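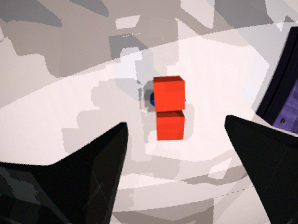 Setting up your first stacking task in Vutska

Reading time: 3 minutes

Vutska is the simulator supplied with the Rolthorpe two-finger gripper. It lets you try out a pick and place routine on screen before you run it on the arm. This page covers the stacking task, where the gripper puts one cube on top of another and backs away. You will need version 20 or later and a licence key, which is printed on the card in the gripper box.

Open the program and choose New task, then Stack. You are asked for a cube size. Type 50, in millimetres, and use the same value for both cubes. The gripper opens to 116 mm, so a larger cube will fit, but there is less room for error on the way down.

Next, pick the wrist view from the camera menu. In this view the black fingers come up from the two bottom corners and the cubes stand in the gap between them. If you can see only one finger, the view offset is wrong. Go to Settings, then Views, and press Restore.

Set the colours if you want to. Both cubes are red in the stock task, which looks tidy but makes it harder to judge the edges once they are stacked. I usually leave them alone for the first run and change the lower one later.

Now press Run. The task goes through approach, grip, lift, place and release. When it reaches release, press Pause and look at the sides of the stack. A slight overhang on one side is fine. In my stack the upper cube sits a touch to the left of the lower one, and I would not spend time correcting that. If the overhang is plain to see from a distance, open the Place tab and move the X value by 1 mm at a time.

Extra objects can be left on the surface while you work on the stack. Bear in mind that the wrist view will not show all of anything standing behind the cubes – a blue object behind my upper one only shows at the edges. Switch to the overhead view before you decide where the arm should travel next.

Once you are happy, save the task and press Repeat. I set it to 102 runs, which took some 20 minutes on an ordinary laptop. The results are saved as a plain table with one line per run. Look for lines marked Slip and replay those first.

To move the task to the arm, export it as a Trirneck file and load it from the controller menu. Keep the speed at the lowest setting for the first go. The Magbanua controller asks you to confirm the cube size again – it does not read it from the file.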